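Pilcombe to vote on second two-arm robot, $2000 set aside for grippers

By Nahuel Maldonado

PILCOMBE, April - The Hostden assembly shop wants a second two-arm station on next year's equipment budget. Not cheap. The plan went round to department heads this morning and a decision is due before the month is out.

Main ask is the station itself, leased through Nornlow over 9 months with an option to buy. Price still being haggled over, no number in the plan. On top of that, $2000 for gripper fingers and spare cables, and $800 for mats and table coverings.

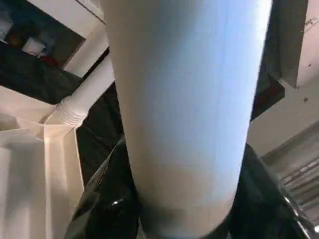

A white cylinder between the gripper's black fingers at Hostden.

The shop handles frames, pipes and soft covers, the kind of mixed work that used to be left off automation lists. Long parts are the headache. Planners want more clearance over the table and a ceiling survey before anything gets bolted down.

Two arms or one? The cheaper quote was for one. Maldonado's read of the plan: one arm saves money up front but someone has to stand there and steady the other end. With a pole and a base bar to bring together, the shop says it wants both grippers on the job.

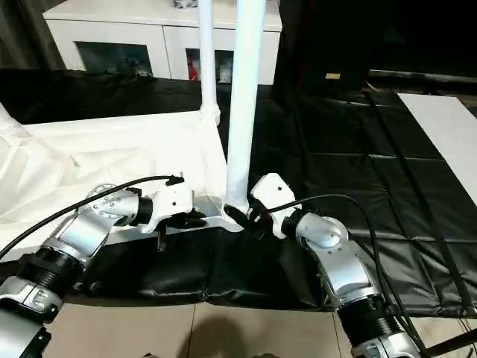
What's in the plan

Lease, grippers, coverings, plus 80 hours of operator training split over two shifts. Yen, the parts supplier, has offered to hold its prices till summer if the order goes in as one lot. Hostden would rather stagger it. That part is not setled.

Floor space is the other line. The plan asks for a wider table, with room to lay pipes out on one side and keep bulky trays on the other.

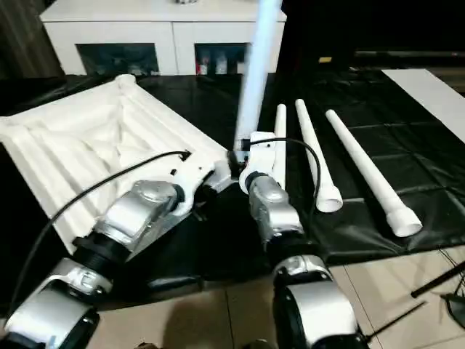 Left arm at a ribbed white tray, right arm holding a pale blue tube.

Fabric and sheet work gets its own paragraph. Harder to quote, slower to set up, and the vendors all want sample parts first. Nornlow is asking for a two week trial on soft goods before it will sign anything on cycle times. Budget office okay with that as long as the trial comes out of the lease, not on top of it.

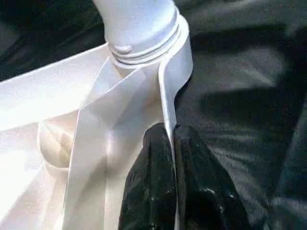

Folded white material against black plastic, seen up close.

Still open: who pays for freight, and wether the old bench gets sold or moved down the hall. Department heads have until noon on the last working day of the month to send comments. Vote follows that afternoon.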